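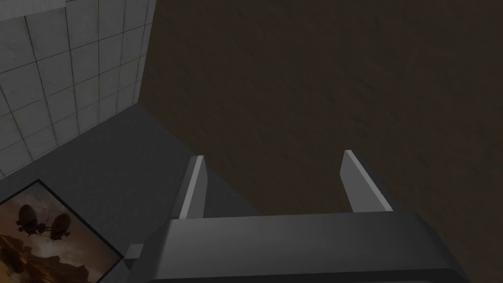 The talks should have moved to Gostivach a year ago, Aravind Chacko told members at the winter meeting, and he would rather see a short agreement on the crossing that both councils keep than a long one on everything that neither of them reads. Most of the questions afterward were about that remark, so this item sets out where the Gostivach talks stand and what the two sides have put on the table.

The background will be known to long-time readers. Stamari and Flonda sit on opposite banks of the same river and were run as one district until the fighting. The ceasefire line follows the water. Since then each town has had its own council, its own police and its own court, and neither council recognizes the papers issued by the other. The bridge is open to people on foot during daylight. It is closed to vehicles, apart from ambulances with prior clearance from both banks.

The earlier rounds were held abroad, in a different capital each time, and the delegations were led by people from the two national governments. Local officials were invited as advisers and sat in the second row. The final communiqués were mostly about status: who has authority over the district, under what constitution, and with what guarantees. No text on status was ever signed. The bridge came up in every round and was put off in every round to be settled with the rest.

The change last September was a modest one. Both governments agreed that a working group on practical matters could meet in Gostivach, upriver from the line, with the town councils in the front row and the capitals observing. The working group has no mandate to discuss status. Its agenda has 2 headings, movement across the bridge and recognition of civil documents, and anything else raised in the room is noted and sent back to the main process.

On movement, the Stamari side has proposed opening the bridge to private cars and to farm vehicles with a permit. The permit would be issued by the council on the owner's side and honoured on the other. Flonda has accepted the idea of permits but wants them issued by a joint office, staffed from both towns and located on the bridge approach. Stamari's objection is that a joint office looks like a border post. Flonda's objection to the Stamari plan is that honouring a permit from the other council amounts to recognizing the council. Each is correct in its own terms, and the mediators have stopped trying to argue either of them out of it.

The compromise being drafted would have the permits printed and numbered by the mediators, with no emblem on them, and handed out by both councils as agents. Similar arrangements have been used elsewhere for licence plates. The draft also says in its first paragraph that nothing in it affects the position of either side on status. Some of our members find that kind of language evasive. It is the reason the delegations are able to stay in the room, and anyone who has followed talks of this type will have seen the same paragraph many times.
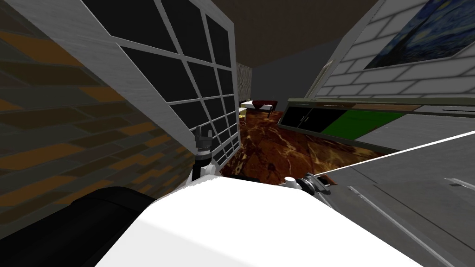 On civil documents the gap is wider. A child born in the Flonda hospital to parents registered in Stamari has a birth certificate that the Stamari school office will not accept. The same goes for marriages, and for deaths, which matters for inheritance and pensions. The working group has been told that 3,000 residents hold at least one document that the other bank refuses. Most of them have found ways to manage, usually by registering the event a second time through a relative. That leaves many families with two certificates that do not agree on the date or place, and a court on either side could declare one of them false.

The mediators have suggested a simple attestation. A clerk on one side would confirm that a birth or death took place, giving names, date and place, and a clerk on the other would issue a local certificate on the strength of it. Neither clerk would be certifying the other's office. Flonda has agreed to try this for births. Stamari has asked for deaths to be included from the start, and wants the attestations to cover events going back to the ceasefire. Flonda's lawyers say they would need a change to the council's rules to go back that far, and a vote on that is not expected before spring.

Property has been left out entirely. Several members asked why, given how many households have a field or a house on the wrong bank. The answer we were given is that property cannot be dealt with without deciding which land register is valid, and that question goes straight to status. It is a fair answer, though it will be a disappointment to the people who wrote to us about it. Those letters have been forwarded to the main process with the writers' permission.

A word about Hầu, as the name appears in the notes without much explanation. Hầu is the dialogue project that has run the evening sessions alongside the formal meetings. It brings in people who use the bridge, mainly shopkeepers, nurses and school staff, and lets them put their problems to the delegates without a record being kept. The proposal on ambulances, now agreed, came out of one of these evenings. A nurse explained that clearance had to be requested by fax from both ends, and that one of the two fax machines was in an office that closed at four. Clearance is now given by telephone at any hour. It took the formal group one short session to adopt.

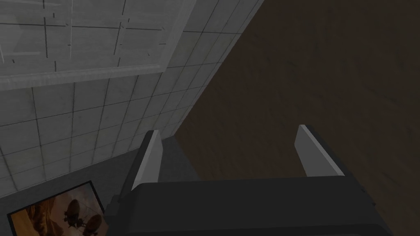
The project's funding is a concern. Its grant covers interpreters and room hire for the coming round and nothing past that. Our association has contributed $3,000 from the general fund, approved at the winter meeting, to be spent on travel for participants from the two towns. The money goes to Hầu directly and will be accounted for in the annual statement. Members who would like to give on top of that can do so through the office, marking the payment for Gostivach.

There is also the matter of the observers. Both capitals have the right to send one, and both have done so at every meeting so far. They do not speak in session. They do speak in the corridor, and on at least one occasion a point that had been settled before lunch was open again after it. Chacko's view is that this is a cost of having the working group at all, and that the capitals would close it down if they felt shut out. Others at the meeting were less patient and thought the mediators should ask for the observers to sit out the drafting. We took no position.

The next round opens in Gostivach on January 29, 2018. The permit text is expected to be the first item. If it is accepted by both councils it would still need a letter of no objection from each capital, and there is no deadline for those letters. Work on the bridge deck would have to be done before cars could use it in any case. The engineers' survey, which runs to 271 pages, lists repairs to the expansion joints and the railing on the Flonda side, and recommends a weight limit that would rule out loaded grain trucks until the second pier has been looked at.

Copies of the draft permit text and the attestation proposal are held at the office and can be read there. They are working papers and we have been asked not to reproduce them. The survey is public and can be mailed to members who cover the postage. Questions for the mediators should reach us before the round opens, in writing, and preferably kept to a page.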